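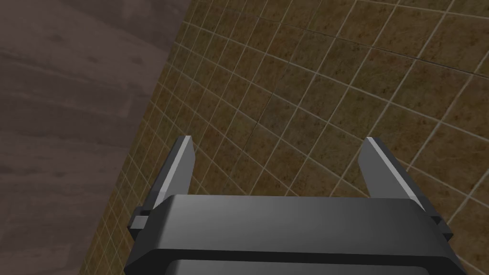 The open gripper over the brown tile, on the simulated cell at Tivside.

I finally made it to the Tivside open day, and I spent nearly all of it with one machine! It's a two-armed robot in a simulated kitchen, and Zachary Thibodeau (he looks after it) let me sit in while he went through his checks. He starts with the fingers, then the wrists, then the joint limits - same order every time.
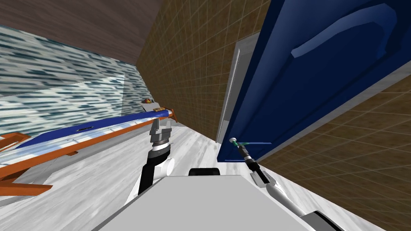 Zachary keeps a log of every setting he touches, and it was up to 147 entries when I visited. Most are tiny, a wrist offset here, a finger stop there. He reloads the whole room after each change, which takes 5 minutes, so we had plenty of time to chat. 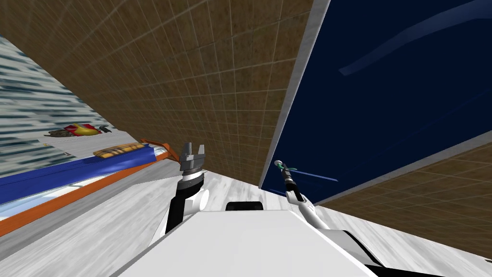
The left and right arms have separate setup files, and back in June somebody swapped them. He was still a bit sore about it! I'm going to the Nadinley one next.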